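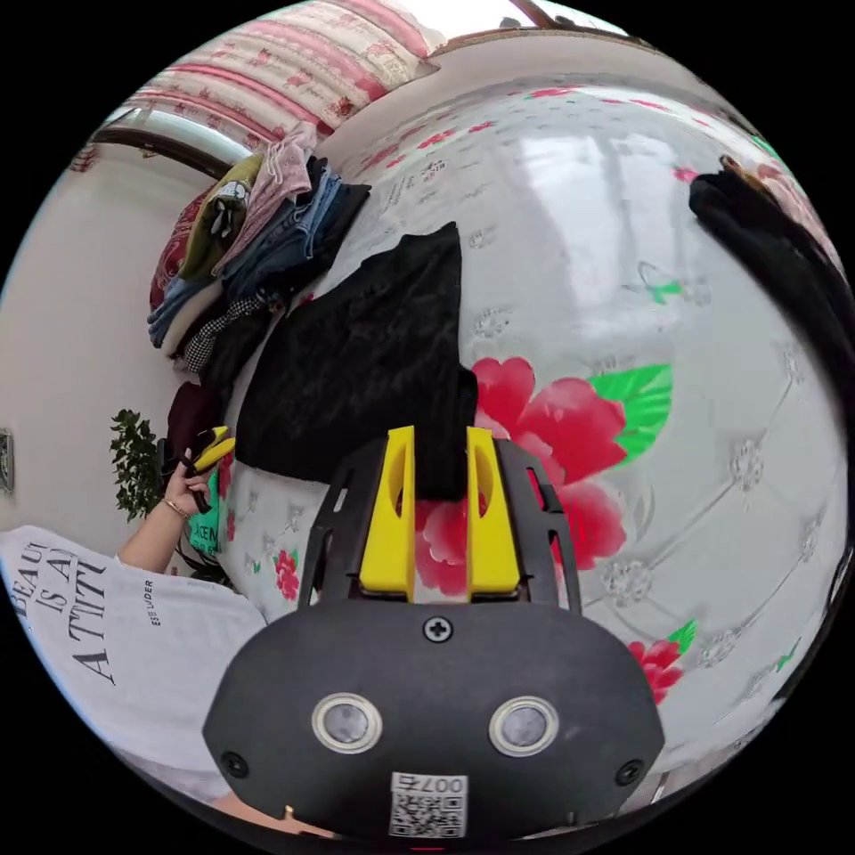

Unit 5 handout: Hand-held demonstration grippers, a product under review

Course: Data Collection for Manipulation. Notes prepared by Bo-ram Ban, with bench measurements by Roscoe Montoya.

5.1 Purpose of the unit

In Unit 4 we looked at teleoperation, where a person drives a real arm from a distance. This unit deals with the other common method: the person holds the gripper directly and carries out the task by hand. No arm is present during recording. The kit reviewed is the Bremine pair set, supplied on loan by Ritotel for the October session. Students should read these notes before the lab and bring a copy.

The test task is the handling of garments on a bed. Cloth is chosen as it shows up weaknesses in a gripper that rigid blocks and cups do not. It has no fixed shape, it hides its own edges, and a grasp that is one layer too deep or too shallow changes the rest of the fold.

5.2 Parts of the kit

The set is made up of two hand-held units, a charging dock, a calibration board and a licence for the Gallen recording software. Each unit has a black body and a pair of yellow fingers. The fingers sit in an open frame with slotted side arms, and each has a long oval cutout near the tip. The cutout lets the finger bend a little under load. On the front face are two round lenses, side by side, and a label with a QR code. The code is scanned when the unit is paired, so do not cover or remove it.

The camera has a wide field of view. Straight edges such as a mattress side or a wall will look curved in the recording. Gallen stores the lens model with each session and the curve can be taken out later. For training purposes we leave it in.

5.3 Grasping thin and soft material

Three grasps are used in the lab.

Edge pinch. The fingers close on a free edge or corner of the cloth. This is the normal grasp for velvet, jersey and other soft fabric. The black velvet in the opening picture is held this way, by its lower edge, with the rest of the cloth in a loose heap on the mattress.

Ridge pinch. The fingers close on a raised wrinkle away from any edge. It is quick, but the number of layers held is uncertain. Use it only to move a heap, never to begin a fold.

Scoop. One finger passes under the cloth and the other comes down on top. It works on denim and on stacked items. On a quilted surface the lower finger tends to catch in the stitching, and the operator should lift slightly before moving forward.

Dark pile fabrics deserve a separate remark. Black velvet returns little light and its folds are hard to tell apart on camera. If a window is reflected on a pale, shiny surface close to the cloth, automatic exposure settles on the bright area and the cloth loses what detail it had. Lock the exposure on the fabric before the first grasp.

5.4 Two-handed work

The second unit is held in the other hand and recorded on the same clock. In most garment tasks one hand holds and the other travels. Keep the idle gripper in view of the working one where possible; Gallen uses the sighting to check the relative position of the pair. Sleeves and bracelets do not affect tracking, though loose cuffs should be kept away from the fingers.

5.5 Bench results

Montoya recorded 500 edge pinches over four days, using cotton, denim and velvet. Velvet gave the most slips, nearly all of them at the start of the lift. Denim gave the fewest. Finger pads were cleaned after every 100 grasps.

Battery life from full charge was 61 minutes of continuous recording, which is short for a lab group of three. Changing over takes about two minutes. The unit must then be paired again, and the origin set afresh -- this last step is missing from the printed manual.

Drift was checked by returning the unit to the calibration board at the end of each run. It was small in furnished rooms. It was worse against a plain white wall, where there is little for the tracking to hold on to. A plant, a patterned quilt or a stack of clothes within view is enough to help.

5.6 Comparison with the Brunet set

The Brunet unit, used in last year's course, is lighter and has a better trigger. Its fingers are stiff and it performs poorly on thin cloth. The finger pads on the Bremine unit are rated by the supplier at 4,000 closures. We have not tested this. Replacement pads are sold only in pairs, and delivery to the department took three weeks.

Our present view is that the Bremine set is suitable for garment work and less suitable for small hard parts, where the soft fingers turn under side load. The price quoted by Ritotel does not include a second software licence.

5.7 Before the lab

Read the Gallen pairing guide, sections 2 and 3.
Write down, for one garment of your own, the order of grasps you would use to fold it.
Note which grasps need both hands.
Lab groups are posted on the door. Sheets are due by noon on the day of the lab.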